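Simulated demos vs. real ones for a grasping policy
Lendance Robotics Forum > Learning and Data > July 2022

sguerra
Starting this because our group keeps going in circles. We have 450 teleoperated demos in sim and 34 on the real arm. The plan on paper is to keep collecting in sim until the policy "generalizes." I don't buy it. What do we expect another few hundred rendered grasps to teach it that the first batch didn't?

bhatia_lab_tech
Depends what you're varying. If every episode starts from the same pose with the same part, then yes, you're wasting your time. We randomize textures and colors on every reset and it helped a lot.

sguerra
Helped on what, though? In sim or on hardware?

bhatia_lab_tech
In sim, mostly. Hardware tests were in May and there weren't many of them.

oldservo
So you made the simulator harder and then got better at the simulator. I've read this thread before with different user names.

pk_gallotard
That's a bit unfair. Texture swaps are cheap and they stop the policy from keying on the tabletop. We had one that found the part by looking at a seam in the bench. Moved the bench, it went blind. Randomizing fixed that.

oldservo
Fine, it fixed a seam. Did it fix contact? Sim friction is a number somebody typed in. Paint the floor like marble or cracked mud, the fingers still close the same way every time.

mira.t
I'd push back on both of you. Our wrist view policy went from 8 percent on hardware to something usable after we mixed in real episodes, and we never threw out the sim ones. One small bin task, so take it for what it's worth.

sguerra
"Something usable" is doing a lot of work there. Got a success rate?

mira.t
84 percent on parts it had seen. Worse on new ones. I don't have a clean number for those and won't make one up.

oldservo
First post in this thread I trust.

bhatia_lab_tech
We use the Bundent scene pack for backgrounds, if anyone wants to compare. Wrist view from one of the sim setups is at the bottom. Still think you should look at your resets before you blame the renderer, sguerra.

sguerra
I'll look at the resets. I'm also asking for more time on the real arm, and I expect to be told no.
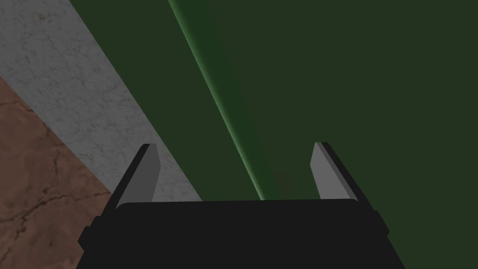
Should failed grasps be kept in the training set?

Keep them, but label them as failures and leave them out of plain imitation training, where the policy would copy the mistake along with everything else. They can still be used to train a success detector.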